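Skonholm fitted sheet, queen size: my thoughts after one long winter

I bought my first Skonholm sheet in November, mostly because the old one had gone thin in the middle and I was tired of patching it. Well, I liked it so much I went back for another! The cotton is soft without being slippery, and the deep corners stay put on our 13-inch mattress, even with a restless sleeper like my husband (sorry, dear).

Mine came out of the wash a touch smaller the first time, so skip the hot cycle. After that it settled down nicely, and the colors have held up well through four months of washing.

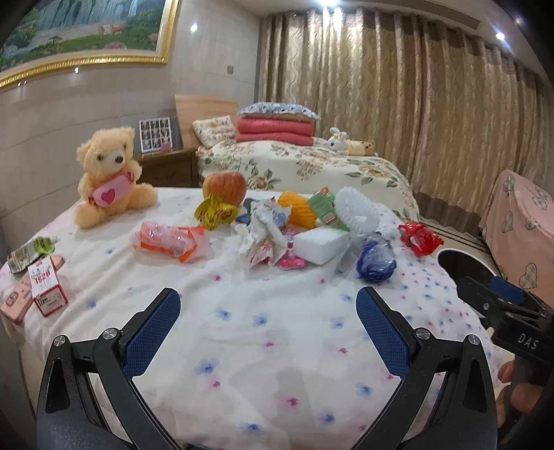
What I'd change

The elastic could be a little stronger along the long sides, and I do wish they sold pillowcases separately. My Barholm set let me do that, though it pilled terribly.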